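Board as a play surface, worth it?

hosoda
Joined January 2018
Everyone on here keeps telling new parents to buy a proper play tray for shape blocks. I've looked at the Skikness one and I can't see what you get for the money. It's a flat thing with a lip. We've been using a butcher-block style chopping board, the light sort with a couple of darker strips through it, and the blocks stand up on it perfectly well.

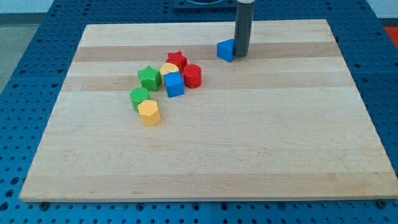
Masaru Ueda
Fine until one goes over the side. A star won't travel far but a cylinder will, and you'll be under the sofa with a torch. The lip is what you pay for.

hosoda
Ours roll off the tray too, at my sister's. The lip on hers is so low it might as well be painted on.

Inent60
Which size did she get? There are 2 and the small one is useless, I'll give you that. Not convinced by the board either though. A chopping board that wide weighs a ton, and I wouldn't want it near a toddler's feet.

hosoda
It stays on the table. Nobody is carrying it about.

Masaru Ueda
Until they pull it. Has anyone tried the cheap Hividdale mat? It claims to "improve sorting skills by age 2", which I don't believe for a minute, but it's soft.

Inent60
Had it. The blocks fell over every time she breathed on it. Sent it back after 16 days and I'm still waiting for the refund.

hosoda
So a hard flat surface, then. I've already got one of those.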